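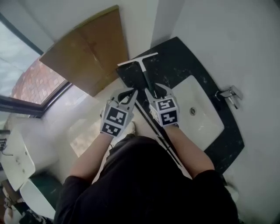
How often do the fingers on a hand-held gripper need looking at?
Every 200 closes for a quick look and a wipe, every 1000 for a proper strip-down with the pads off.

Sallow pair – set up and upkeep

Gallery page for the Sallow grippers, left and right. Notes by Burgi Thaler, with bits from Lộc Hứa where marked. Put up October 2023, captions written fast, sorry about the spelling. If you're borrowing the pair, read the part on cubes before anything else. The arm at Parkik has its own page and none of this applies to it except the finger pads.

Bathroom, squeegee, both hands
Two grippers on the one handle, side by side, blade head down on the black counter near the wall. Marker cube on each. Good long handle for this, plenty to hang on to.

Setting up for a two-handed job

Cubes first, then fingers, then triggers. Always that order. Did it backwards all through April and kept having to redo the fingers.

Cube on its mount, four screws, snug them crosswise. Finger tight, then a quarter turn with the short key. Stop there. The inserts pull out if you lean on them and then it's a glue job and a lost afternoon.

Left cube is left, right cube is right. The patterns are not the same and they do not swap! There's an L and an R scratched inside each mount. Look before you screw it down. Lộc once ran a whole morning with them crossed and the tracking put his left hand where his right hand should of been. Very tidy data, all useless.

Once both are on, hold the pair up at arm's length and turn each one slowly past the camera. You want at least two faces picked up at any time. If it drops out at one angle only, wipe that face. If it drops out all over, check the light before you blame the cube.

Shiny rooms

Bathrooms are hard. White walls, window behind you, tap throwing glare. Things that helped:

Blind half down if there is one. Exposure locked before you start, never on auto near a window.
Cube faces matte. We had a gloss set from Lauritsen, beautifully printed, no good at all near a window. Back in the box.
No tape over a face, not even clear tape. Bit of clear tape on one corner cost us a day.

Holding something long

Grip close together or well apart, either works, but decide and stick with it for the run. Close together is easier on the wrists and the handle twists more. Well apart it stays straight but you run out of elbow near a wall. For mops and squeegees I go close. Lộc goes wide and says I'm wrong.

Squeeze until the fingers settle on the handle and stop. If you're squeezing harder than that the pads are worn, go and change them.

Let one hand slide only with the trigger half out. Dragging a closed gripper along a handle polishes the pads and they never grip the same after.

Fingers and pads

The curved fingers wear on the inside near the tip. Run a thumbnail along. If it catches, fine sandpaper, two or three strokes, done. If you can feel a step, swap the finger. Spares in the blue tub, bagged in pairs – change both on that hand, never one. One new and one old and it closes off centre, and you'll spend the rest of the day wondering why everything leans.

Pads come off with warm water and patience. Don't pry with a screwdriver. New pads want to sit overnight under a clamp. I have tried one hour. One hour is not enough.

Soap is worse than water. Anything with detergent in it leaves a film, and the next dry handle just slips through. Damp cloth, then a dry cloth, then leave them open on the bench. No solvents on the cubes, the black goes grey and then it's a new cube.

Trigger and return spring

Squeaks first, sticks later. When you hear the squeak do it that day. Side cover off, spring out, wipe the channel, one drop of dry lube on the pivot and I do mean one. Spring back in with the short leg toward the palm. Other way round it'll feel okay on the bench and jam the first time you tip it upside down.

Springs are good for 300 hours going by the log. Swap at that even if they feel alright.

Right trigger is stiffer than the left at the moment. Known. New spring on order from Likus, will go in when it comes. You can work with it but your hand will know by lunchtime.

After a swap, zero check

Takes 15 minutes. Do it after any new finger, any cube coming off, any drop onto a hard floor.

Grippers on the flat board, fingers fully open, hold still, save.
Fully closed on nothing, hold, save.
Closed on the reference dowel, hold, save.
Compare with last time's sheet. If the dowel reading has moved and the other two haven't, it's the pads. If all three have moved it's the cube, go back and check the screws.

Write it in the log. Date, your initials, which hand, what you changed. "Fixed it" is not an entry. You know who you are.

Packing up

Cubes stay on for short trips, off for anything in a car boot. They go face in, in the foam with the square cut outs. Grippers open, never closed, or the pads take a set. Keys back in the lid pocket. We are down to our last short key so please please check the lid.

Note from Lộc
Add that people should take their rings off. The trigger side has a gap just the right size. Also the wide grip is better and the numbers on the Parkik run say so – Burgi knows this.

Still to do

Second set of matte cubes, so we're not stuck when one gets scratched.
Label on the outside of each mount instead of the scratch on the inside.
Better foam for the keys.
Somebody to write up the camera bracket properly, it's still on the back of an envelope in my drawer.

Questions to me or Lộc, or leave a note in the case. If you find something broken leave it broken and tell us, the last couple of home repairs took longer to undo than the fault would of.

Burgi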